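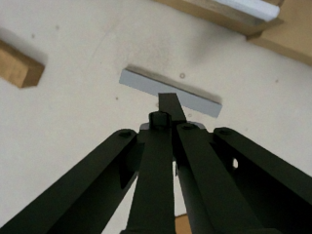 Posted by the Wolley bench desk, 15th July

Bench rules for the gripper: your questions

Why do we rehearse every grasp in simulation first?
Rule one at Tremunstead, and I'm pretty stubborn about it. A new pick has to go through 105 simulated tries before I'll put it on the real arm. A long thin bar lying at an angle with blocks nearby sounds easy, and then you watch a linkage swing wide and clip the neighbor!

How close can other parts be to the one I'm picking?
Measure from the widest point of the linkages, please — that's the bit people forget, since the fingertips are so much narrower. If you can't get a clear path, move the approach angle before you touch the speed setting.

Do I have to line up with the bar?
The fingers should close across the short side. If the bar sits diagonally, turn the wrist to match it (I still see folks come in square to the table and hope for the best).

What do I write in the log?
Scene number, gripper file version, start pose, result. We're at scene 2438 in Prolusero now, so "same as last time" doesn't help me find anything. Log the misses too, with the same care.

Can I skip the shadows and surface marks to make it run faster?
For motion checks, sure. For anything that uses the camera, leave them on. Small spots on the table have fooled our part finder before, and I'd like to catch that on a screen.

Who signs off on a move to hardware?
Whoever wrote the pick can't be the one to approve it. Ask anyone else on the Wolley rota. The first 190 runs on the arm are at low speed, and we've kept it that way since January.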